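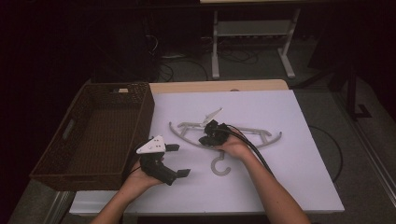 Gray hanger and the wicker basket, sorting table, Trorum room.

Progress report no. 7 – Clothing room refit, Lundodville
Monday, November 1, 2021
To: Rao fund, small grants desk
From: Deisy Apaza

Sorry this is short, typing between deliveries. Full receipts to follow by mail.

Where we are
Room is open again. Painting finished, rails up on the long wall, sorting table in place. Still waiting on the second set of shelves from Clalteo, promised twice now, no firm date. I've asked for a partial refund if they slip again. Will let you know.

Hangers
This was the big job of the period. The old hangers were a mess – wire ones, bent ones, hotel ones with no hook, all tangled in sacks. We decided on one kind for the whole room, the gray plastic with the curved rail and the straight crossbar. Ordered 500. Hook is open and goes over our rails fine, including the thick one by the door. Crossbar is good for pants and scarves, which the old ones were useless for.

20 came cracked at the hook. Supplier has agreed to replace, no charge, no argument either.

Baskets
Dark brown wicker, rectangular, with a handle opening cut into the end. Much easier to carry than the sacks. One basket stays to the left of the white board on the sorting table, hangers go in there once checked, basket goes to the rail when full. Small label on the rim. We tried tape labels first and they peeled off in a week.

Sorting table
Kept the light wood table. The white board on top was a late addition and cost very little. Lay the hanger flat on it and you see a crack or a bent hook right away, on the wood we kept missing them. Would recomend to any other site you fund.

Steps at the table now:
Hanger flat on the board
Check the hook, then the two short supports, then the ends
Good ones in the basket
Bad ones in the box under the table for returns

Takes no time once you have the hang of it. New helpers pick it up in a morning.

Money
Spent to date: $2,742. That covers paint, rails, hangers, baskets, the board, and the deposit on the Clalteo shelves. Not in there yet – van hire for the last pickup and the light fittings. Both inside the budget line, no request for more at this stage.

Problems
Room is dim in the afternoons, worst at the back. Light fittings are bought but the electrician has canceled on us, trying for another.
Carpet. Gray, hard wearing, but shows every bit of lint. Need a better vacuum, may come out of the leftover paint money if thats ok with you? Please confirm.
Kids' sizes still short. The gray hangers are too wide for baby clothes so those are folded for now. Looking at smaller ones, have two quotes.

Next period
Shelves in (see above)
Lights up
Small hangers chosen and ordered
Winter coats out on the rails before the cold gets going
Opening hours sign for the street door, current one is handwritten

Final report is due in March and I expect to be on time for it. If someone from Rao wants to visit before then, mornings are best – better light and fewer bags in the way.

D. Apaza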